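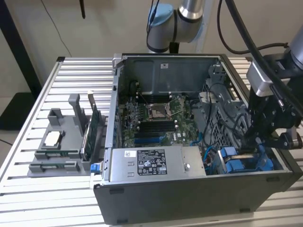 Manutenção de Hardware II
Apontamentos da aula 7: desmontagem de torres de secretária

1. Âmbito

A aula trata da abertura do chassis, da identificação dos blocos internos e da preparação da placa-mãe para inspeção. As fichas de registo seguem o modelo Derese, disponível na pasta da unidade curricular. Cada posto recebe uma torre com número de inventário; as do lote 121 já foram verificadas na aula anterior e não entram neste exercício.

2. Posição de trabalho

A torre trabalha-se deitada, com o interior voltado para cima e o painel lateral retirado. A bancada de perfis de alumínio ranhurados não serve de ligação à terra: a pulseira antiestática liga-se ao ponto marcado no posto. Desligar o cabo de alimentação e premir o botão de arranque durante alguns segundos antes de tocar em qualquer componente.

3. Blocos a identificar

Placa-mãe. No exemplar de referência é uma placa Dell, verde, com dois bancos de ranhuras de memória pretas, um de cada lado do socket do processador. A ranhura de expansão azul é paralela às de memória. Não confundir os dois tipos ao preencher a ficha: as de memória têm patilhas nas extremidades, brancas no banco superior do exemplar.

Fonte de alimentação. Caixa metálica prateada com etiqueta regulamentar. Copiar da etiqueta o modelo e as tensões de saída. A fonte nunca se abre.

Gaiola de discos. Estrutura cinzenta de paredes perfuradas. Os suportes de disco são de plástico azul. O feixe de cabos pretos passa junto da gaiola e sobre parte da placa; registar o percurso antes de desligar fichas.

4. Socket do processador

Com a alavanca e a armação de retenção levantadas e sem processador, os contactos ficam expostos. Um contacto dobrado inutiliza frequentemente a placa. Regras:

Não tocar no socket com dedos, pano ou pincel.
Não passar ferramentas nem cabos por cima.
Inspecionar com lupa e luz rasante, em duas direções.
Colocar a tampa Pristero logo que termine a inspeção.

5. Ordem de desmontagem

a) Suportes de disco
b) Cabos de dados, depois cabos de alimentação
c) Placas de expansão, se existirem
d) Módulos de memória
e) Fonte de alimentação
f) Placa-mãe

Os parafusos vão para o tabuleiro Oltatus, um compartimento por etapa. A montagem faz-se pela ordem inversa.

6. Entrega

Ficha preenchida até às 12 horas, no Laboratório Buro. Indicar no cabeçalho o código de exercício 985 e o número do posto. As fichas sem o registo do estado do socket são devolvidas.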